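Teaching a planner when to let go

By Jeanine De Graaf
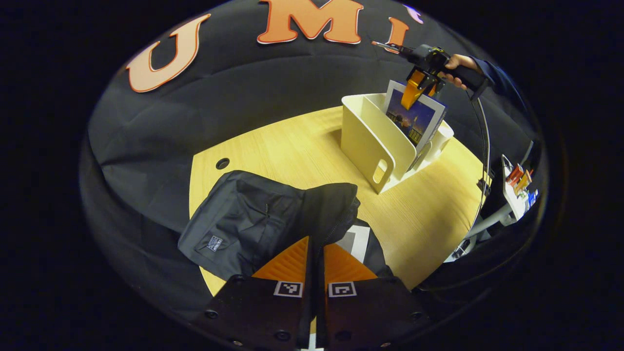
Two hands, one clock

Putting a photo print into a magazine holder takes a person a second or two. For the software team at Driltholm it took most of a winter.

Their planner, Flirnen, learns from demonstrations made with hand-held grippers. Small square markers on the fingers let the tracking code work out how far the grip is open. Getting the print to the holder was the easy part. The trouble was the release. Early versions opened the fingers as soon as the print touched a divider, and it fell over sideways.

The first fix was a longer wait, which only made the arm slow. The second was in the timing. Camera images and finger positions were being logged 90 milliseconds apart, so the model was learning to open early. The team lined up the two streams and retrained on 200 demonstrations.

Flirnen now plans 17 steps ahead and throws out the tail of each plan when a new image comes in. Thin prints that bend under the grip are still a problem. A version that handles them is due in October.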